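**Binham Home Skills, handout 4: drinking glasses** (28th October)

Catalogs say a cup rack "saves space." Measure before you believe it. A rack with a base tray still takes up table, and the small ones hold only a few glasses.

What a rack may do is let air in. A glass set upside down flat on a tray traps damp - leave one for 20 minutes and check.
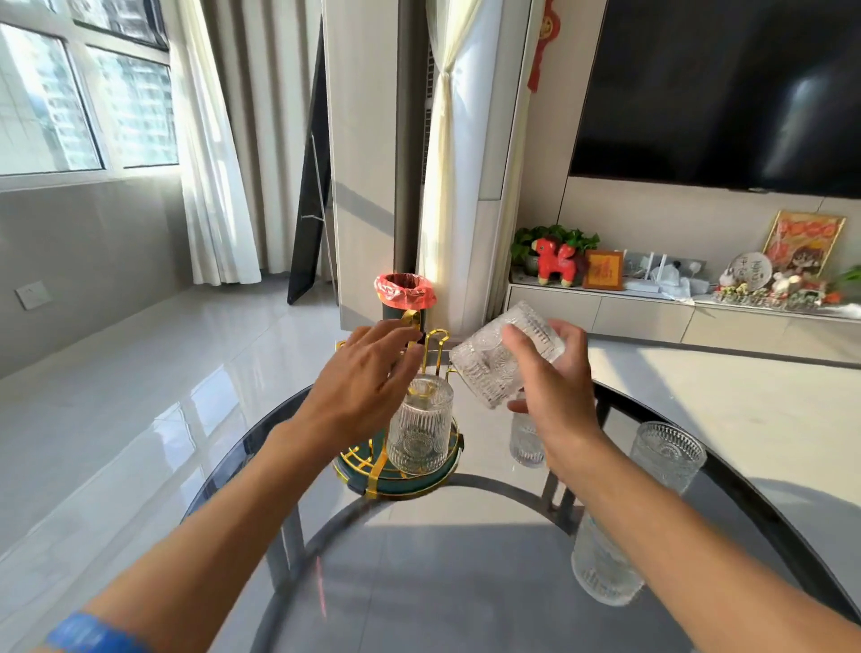

Heavy embossed glass is sold as sturdy. I doubt it helps much at the rim, so hold the body and lower it over the hook slowly.

For next time: time your own glasses, racked and flat. Bring figures.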